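Finishing window at Trornetach — eight minutes too short?

Print this thread | E-mail this thread

lowtack77
Posting this while it's fresh. Race 4 at Trornetach, second afternoon, wind died on the last beat. The leader got over the line with the last of the pressure and the rest of us were parked. The sailing instructions gave eight minutes after the first finisher. I was 200 meters from the line when the window closed, in a pack of Rolons all overlapped, and every one of us got scored TLE.

I was ninth at the time. TLE was scored as the number of finishers plus two, so it cost me less than a DNF would have, but it still dropped me out of the top ten overall. The window was ten minutes last year and fifteen the year before. Does anyone know why it keeps shrinking?

perngate_steve
It was in the sailing instructions and they were posted a month ahead. Nothing wrong with asking, but it can't have been a surprise.

The reason I heard is the dock. Perngate has one hoist and the Rolons share it with the dinghies. If the last race runs long, people are still hauling out at 8 in the evening. They tried moving the start earlier and the breeze doesn't fill until after lunch.

lowtack77
I didn't say it was a surprise. I said it was too short. Those are different complaints.

If the hoist is the problem then don't start a fourth race at 3:30.

Zorica Vidmar
I was in that same pack, sail number 96, inside lowtack and slightly ahead. I don't think the window was the problem. The course should have been shortened at the last windward mark. The pressure was already going when the first boats rounded the leeward gate, and you could see glass all along the east shore. A finish at the windward mark on the previous lap would have scored the whole fleet in the right order.

As for the window, I would rather have eight minutes with a good shorten than fifteen minutes of drifting. We have all sailed the other kind of race, where the window is generous and the places get decided by who has the most current under them.

mastabeam
Agree with Zorica on the shorten. Disagree on drifting. Drifting is racing. If you don't like light air don't sail on a lake.

I was one of the boats that did finish, for the record. We went right on the last beat and got a line of pressure off the point. People who went left gambled and lost. The window didn't do that to them.

lowtack77
You finished with under a minute to spare. If your line of pressure had come a bit later you would be writing my post.

mastabeam
Maybe so. It came when it came.

Shu-fen Tseng
I was race officer for the Rolon course, so I'll try to answer what I can.

The window was set by the organizing authority in the notice of race. I can't change it on the water. I could have asked for a change to the sailing instructions overnight, and I didn't, because the forecast for the second day was steady.

On shortening: we talked about it on the signal boat when the leaders were on the run. The reading at that point was seven knots and had been for some time. To finish at the windward mark we needed a boat there with the S flag up before the first boat got to it, and our mark boat was at the gate dealing with a drifting anchor. By the time it was free the leader was past the layline. I wasn't willing to signal a shorten that some boats might not see or hear. With a second mark boat I would have done it.

If the class wants a longer window, write to the organizing authority before the notice of race is drafted. That usually happens in January. I will support ten minutes. I will not support fifteen with a fourth race on the schedule.

Zorica Vidmar
Thank you, that's useful. I didn't know about the anchor. From where we were the mark boat looked like it was waiting around.

perngate_steve
That anchor has been trouble for years. The bottom at the gate is soft weed over mud, and the marks walk unless you put out a lot more line than you'd think. Same thing at the spring series.

oldrolon
Going to disagree with most of this. I have sailed this event since the boats had wooden rudders and the window has never been what decided it. Look at the results. The top three would be the same with any window you like. We are talking about ninth place.

What bothers me more is the TLE scoring itself. Finishers plus two means the boat that was one length from the line gets the same points as the boat that was still at the gate. If you want to fix something, have the committee boat write down the order when the window closes and score them that way. It's allowed if it's in the SIs.

lowtack77
Ninth place matters to the person in ninth place.

I do like the idea of scoring in order on the water. Would that be hard to do, Shu-fen?

Shu-fen Tseng
It can be done, and I have seen it done well in small fleets. In a bigger fleet with boats on both sides of the beat it is a judgment call, and then you spend the evening hearing requests for redress. A boat on the left layline and a boat on the right may be level or may not be. I would need a second boat with someone who can take bearings. So it comes back to having a second boat.

mastabeam
So the answer to everything is a second mark boat. Who has one?

perngate_steve
The club has a second RIB but the engine is out for service. Courtois had one on the water for photos and would probably lend it with a driver if somebody asked early enough. They sponsor the sail draw anyway.

Zorica Vidmar
I'll ask Courtois. I have to talk to them about my jib as it is. The leech has gone soft and I was hoping to get another season from it.

oldrolon
You won't. Ours lasted a season and a half and we babied it.

mastabeam
We got three seasons out of ours. Roll it, don't flake it, and stop letting it flog while you wait for the start.

oldrolon
We do roll it.

lowtack77
Back to the window for a second. Here is what I plan to send in before January, tell me if you want anything changed:

1. Window of ten minutes after the first finisher.
2. No start after 3:00 on any day.
3. A second mark boat on the Rolon course, so shortening is possible on any leg.
4. TLE stays at finishers plus two for now.

perngate_steve
Number 2 will get pushback from anyone who drives a long way and wants their four races. I would say 3:15. Otherwise fine by me.

mastabeam
I'd leave the window at eight and ask for 3 on its own. You'll get one thing out of them, so ask for the one that helps. But put me down as supporting the list if that's what goes in.

Zorica Vidmar
I support 1 and 3. I have no opinion on 2. Please add that the S flag should be called on the VHF as well, with the channel printed in the SIs. Half the fleet carries a handheld now.

lowtack77
Added, and changed to 3:15. Will post the final version here when it goes out. Three pictures before I log off. 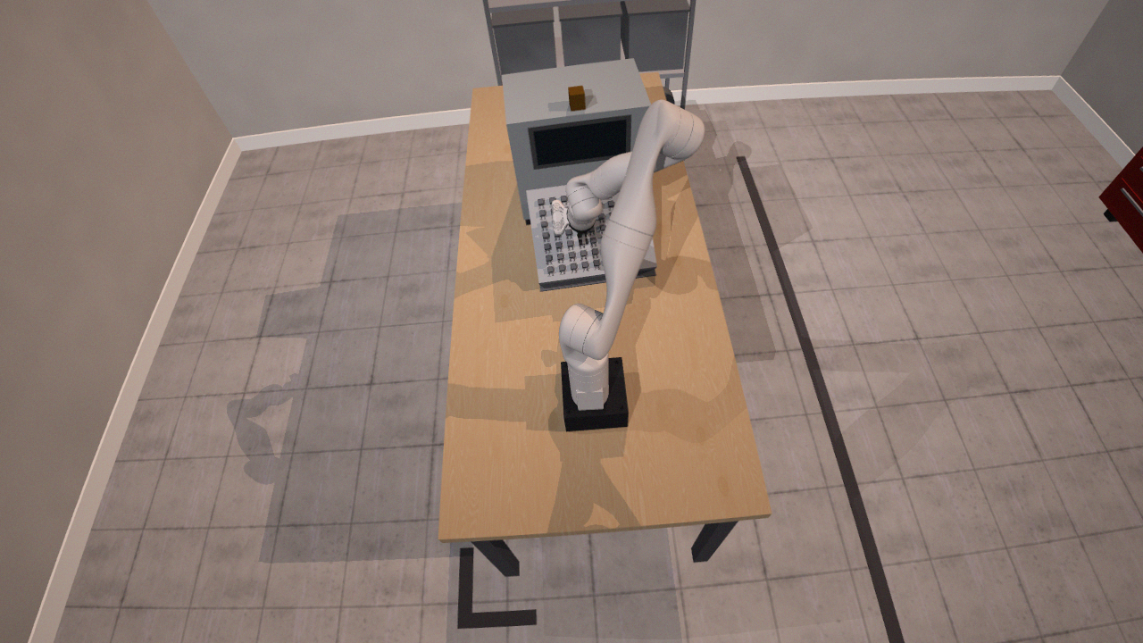
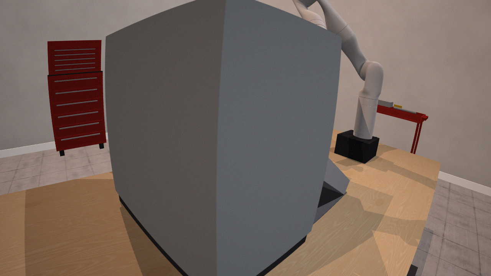
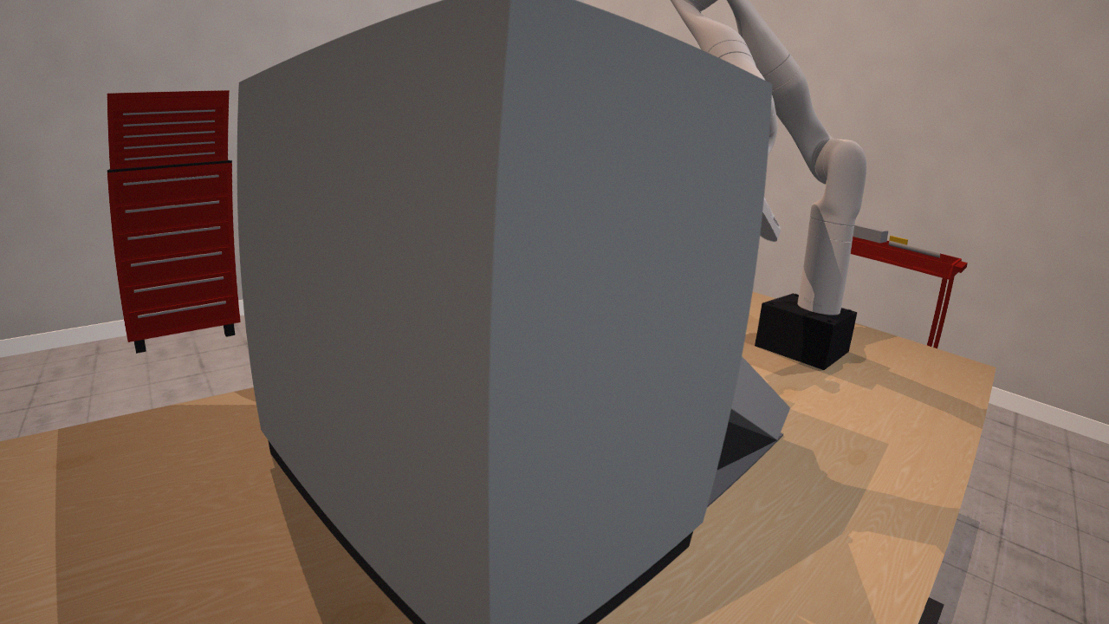 Last of the three: gray box in front, white arm behind it to the right.

oldrolon
Put my boat on the letter too. I still think scoring on the water is the better fix, and I'll write my own note about that.

Contact us | Copyright Perngate Sailing Forum and its posters | Back to top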